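Storing and Setting Out Shared Tableware: Project Report

By Sigrún Thygesen
2019-02-27
12 shares | 3 comments

1. Purpose

The project examined how tableware is stored and set out in the shared kitchen at Dreststead House. Residents had reported in December that bowls and spoons were difficult to find at mealtimes.

2. Method

Residents completed a short questionnaire, and 130 forms were returned. Three layouts were then compared on the same table. In the first, spoons were kept in a drawer. In the second, they stood together in a jar. In the third, each bowl was set out with its own spoon. White bowls and wooden spoons were used throughout.

3. Findings

The third layout was preferred by most respondents. It required more table space, and several residents objected to this at breakfast. 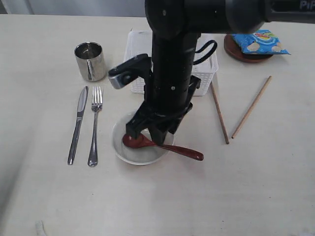 The drawer layout remained the tidiest between meals, and the jar was rated lowest for cleanliness. Wooden spoons should be washed by hand and dried fully before storage.

4. Recommendation

The third layout should be adopted for evening meals only. The drawer should be kept for all other times.

Last updated: 2 weeks ago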